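Zimel Bench Enclosure for Two-Arm Sorting Cells
Product page / Enclosures and Guarding / Zimel series

Overview
Specifications
Good practice
Ordering
Downloads

The Zimel is a three-sided enclosure with a fixed work surface and a front rail for two small robot arms. Pastari builds it for labs, training rooms and light sorting work where people load parts by hand and then step back while the arms run. It ships as a flat kit or fully assembled.

The enclosure is one part of a safe cell. It does not replace a risk assessment, and it does not make a cell compliant on its own. The buyer, or whoever puts the cell together, is responsible for the finished installation.

Specifications

Walls: left, right and back, fixed with tools. The front is open for loading.
Corners: metal profile.
Front rail: beam with toothed rack, two base positions.
Maximum payload per arm: 3 kg
Maximum tool speed with the front open: 300 mm per second
Clearance kept between arm and wall: 25 mm minimum
Mounting bolts per base plate: 9
Surface: sealed, wipe clean.

The speed limit is our limit for this product. Your own assessment may call for a lower one. If the assessment asks for a light curtain or a front gate, order the Rees front kit, which bolts to the same profile. The Rees kit includes the sensor brackets but not the sensor.

Standards that usually apply

ISO 12100 covers risk assessment for machinery in general. ISO 10218-1 covers the robot, and ISO 10218-2 covers the robot system and its integration. ISO/TS 15066 applies where a person and a robot share a space. Buyers in the United States should also look at ANSI/RIA R15.06. Check the current edition of each before you start. We do not supply copies.

An assessment has to cover the arms together with the grippers, the parts being handled and anything else standing in the reach of the arms. An arm that passes on its own may not pass with a sharp tool or a glass part in it. Repeat the assessment when any of these change.

Good practice on the bench

Before power on:
Walk the cable from base to wrist on each arm. It should have enough slack for the full reach and should not loop under a base or across the rack.
Check that the gripper cover is seated and its screws are tight.
Clear the rack of small parts. A single bead in the teeth can stop a base.
Confirm the emergency stop works. Press it, try to start, then reset.

While running:
Keep hands, sleeves and lanyards behind the front rail.
One person has control of the cell at a time. That person holds the stop.
Do not reach in to right a part that has tipped over. Stop the arms first.
Run a new program at reduced speed until every path has been seen once.

Setting out bins and parts:
Use open bins with low sides and keep them next to each other, so the arms cross as few edges as possible.
Give each kind of part its own bin. Bins of different colors are easier to tell apart from the loading side.
Tall items go where the forearms and elbows will not sweep through them. Record their position in the cell log and include them in the collision model.
Lay bottles down if they do not need to stand.
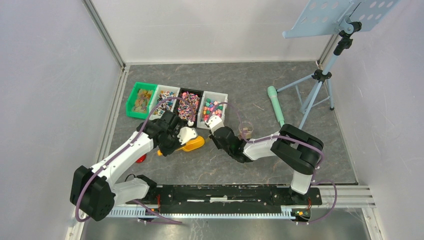
Two-arm cell with sorting bins set side by side. Purple cables follow both forearms.

Cable care

Cables on small arms wear at the elbow and the wrist first. Look for flattened spots, cracked jacket and loose ties. Our service desk in Studisgate recommends a check at the start of every shift and replacement at the first sign of bare wire. Do not tape over damage.

Where a cable has to arch above the wrist, check the arch with the arm fully extended and again fully folded. It must not catch on a bin or on the other arm in either position.

Cleaning

Lock out the power first. Wipe the surface with a damp cloth and mild soap. Brush the rack dry and keep oil off the teeth. Do not use solvents on the walls.

Ordering

Zimel enclosure, flat kit
Zimel enclosure, assembled
Rees front kit
Spare rack section
Cable tie and sleeve pack

Arms, grippers, bins and controllers are sold separately. Assembled units ship by freight only, and someone must be on site to sign for them. The next production run of assembled units is planned for March. Flat kits are in stock.

Downloads: assembly guide, drilling template, shift checklist, cell log sheet.

Page last revised 10 January 2018. Pastari may change specifications without notice.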